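Topics: Interiors and Workplace Studies > Open research

4. Small items on shared work surfaces

4.1 Scope and terms

The previous section dealt with furniture and with the fixed layout of the rooms. The present section is concerned with what is put down on the furniture, and in particular with items small enough to be held in a closed hand. These are treated separately for two reasons. They are rarely covered by the written rules of a building, and they are the items most often reported as mislaid. A stapler that is returned to the wrong desk is usually found by sight. A cap, a battery or a roll of thread is not.

Three terms are used throughout. A "surface" is any horizontal plane at or above knee height on which objects are regularly left, including window sills and the tops of cabinets. A "host" is an object, other than the surface itself, on or against which a smaller item rests. A "set-down" is a single recorded instance of a small item at rest. Items inside drawers, closed boxes or pockets are excluded. Items in open trays are included, and the tray is then recorded as the host.

The distinction between surface and host was not made in the December pilot. Respondents in the pilot were asked only to name the room and the piece of furniture, and the resulting entries could not separate an item lying on a bare desk from one lying on a book on the same desk. The form was revised accordingly, and no pilot entries are used in what follows.

4.2 Material

Entries were collected from the two buildings described in section 2, the former drapery warehouse at Otodstead and the offices of Ekeck. Both are occupied by several tenants who share benches, and in both the cleaning of surfaces is left to the tenants. The form was issued on paper at Otodstead and through the Rellus booking system at Ekeck. The wording was the same in each case, although the paper form allowed a sketch and the screen form did not.

A total of 1142 entries had been received when collection closed on 08/07/2024. Of these, 977 were retained. Entries were removed where no host or surface could be identified, where the item was plainly too large, or where the same set-down had been entered more than once by the same person. Duplicate entries by different people were kept and marked as linked. The removal was carried out by Cosimo Lombardi and checked against the original forms. Disputed cases were kept if the two readings of the form agreed on the host, even where they differed on the name of the item.

The sketches from Otodstead proved more useful than expected. Many respondents who wrote only "on the desk" had drawn the item on top of something else, and the sketch was preferred to the text in such cases. No equivalent correction was possible for Ekeck. The proportion of bare-surface entries there is therefore likely to be overstated, and the buildings are not compared directly on this point.

4.3 Choice of host

Small items were recorded on hosts more often than on bare surfaces. The commonest hosts were books, closed notebooks and the lids of storage boxes. Offcuts of timber and blocks used to raise or level other objects formed a smaller group, found mainly on benches where some making or repair is done. Printed paper was seldom named, which may reflect the way it is regarded. Several respondents appear to have treated a sheet of paper as part of the desk.

The height of the host seems to matter less than its outline. Low hosts were used as readily as tall ones, provided that the top was flat and its edges were easy to make out against the surface. Soft or rounded hosts, such as folded cloth, were recorded chiefly for items liable to scratching. This agrees with the earlier observations made in the Esteban reading rooms, where spectacles were regularly left on scarves and gloves while pens were left on the table.

Position on the host was coded as centre, edge or corner. Corners were named more often than centres. Part of the effect is a matter of available space, given that the centre of a host is frequently taken up by whatever it was put there to carry. Where a block or tray already bears a larger object, the corner nearest to the user is the obvious place left. Figure 4 gives an instance of a small item placed on the near corner of a block.
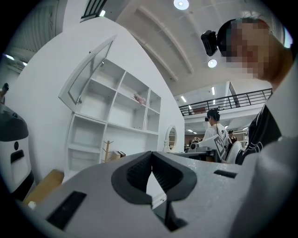 Figure 4. Corner placement: small white cylindrical object on the near corner of a light wooden block (far left), below a white device with a black upper housing.

Corner placement is of practical interest on account of its exposure. An item at the centre of a host has a margin on every side. At a corner it has a margin on two sides only, and on a bench in regular use these are often the sides past which sleeves and hands travel. Cylindrical items add the further difficulty that their stability depends on whether they are stood on end or laid on their side. The form did not ask for this. It should be added to any later version, together with a note of the item's diameter.

4.4 Duration

Respondents were asked whether the item had been in the same place on the previous working day. The answers are weak evidence, as they rely on memory and on the item having been noticed at all. With that reservation, items on hosts were reported as longer standing than items on bare surfaces. The simplest reading is that tenants clear the surface and leave hosts alone. Cleaning notes kept at Otodstead support this in a general way, with repeated mention of wiping "round the boxes".

A second reading is that items are moved onto hosts when their owner is not known, as a form of safe keeping. Linked entries offer a few possible cases, in which different people recorded the same item first on a bench and afterwards on a box lid beside it. Their number is too small to be treated separately, and the order of the entries is uncertain on the paper forms, which carried no space for the time. The question is taken up again in section 6 in connection with shelf labelling.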